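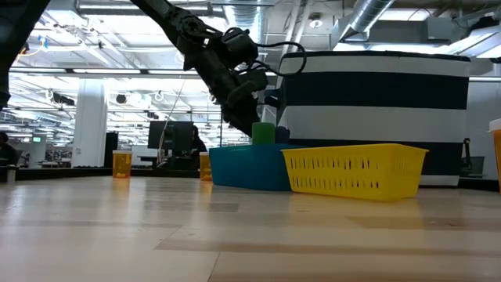
Figure 4-1. A low rectangular tub, container type T, on a tabletop.

4. Registering Containers and Locations

This section explains how to enter containers and storage locations in the Sternier Stockroom system. It applies to sites that have completed the network set-up in Section 3 and have at least one Penry label printer connected. Sites using handwritten labels should follow Appendix C.

4.1 Before You Begin

The person carrying out the registration must hold a Site Editor account. Accounts with Viewer access can print labels but cannot create records. Requests for a change of access should be sent to the site administrator.

Have the following ready:
Site code (four letters, printed on the license sheet)
Label roll, 70 mm wide
Floor plan or room list
Container type list (Appendix A)

Note: A standard license covers 2000 container records. Retired containers continue to count toward this total until they are archived. See Section 7.

4.2 Create a Location

1. Sign in and select Places from the main menu.
2. Select New Location.
3. Enter the room name as it appears on the floor plan. Do not use the name of a staff member.
4. Choose a location kind: Shelf, Cabinet, Tabletop or Floor.
5. Enter a position code. Letters run from left to right as one enters the room, and numbers run from the lowest level upward. A tabletop takes a letter only.
6. Select Save. The location appears in the list with a gray marker, which turns green when the first container is assigned to it.

Note: If two rooms share a name, the system adds a number to the second. This number can be edited later, but labels already printed will not change.

4.3 Register a Container

1. Select Containers, then New.
2. Choose the container type. Open tubs are type T, lidded boxes are type L, and tall bins are type B.
3. Enter the color. Color is used for searching only and has no effect on where a container may be stored.
4. Enter a short description of the contents, such as "cable ties" or "spare hinges." Descriptions longer than one line are shortened on the label.
5. Weigh the container empty and enter the result in grams. This is required if stock is to be counted by weight.
6. Assign the container to a location.
7. Select Save and Print.

CAUTION: Do not register a container while a stock count is open at the same site. The new record will be left out of the count, and the count must then be closed and started again.

4.4 Apply the Label

1. Wipe the surface with a dry cloth. If a cleaning fluid has been used, allow the surface to dry fully.
2. Place the label on a flat, smooth side, away from corners and handles. On type T containers, use one of the long sides.
3. Press from the center outward.
4. Scan the label with the handheld reader. Two short tones confirm that the record has been found – one long tone means that the label belongs to another site.

Labels should be replaced when the code no longer scans at arm's length. To print a replacement, open the container record and select Reprint. The container keeps its number.

4.5 Moving Containers in Bulk

Up to 600 containers can be moved in one operation. Select the containers in the list, choose Move, and enter the new position code. The move is recorded under the name of the account in use, and it can be reversed until midnight on the same day.

CAUTION: A bulk move changes the records only. Containers must be in their new positions before the next count is opened.

Questions about this section should be directed to Mali Craddock, Documentation. Container types not listed in Appendix A are approved by Eifion Kemeys and added to the list each August.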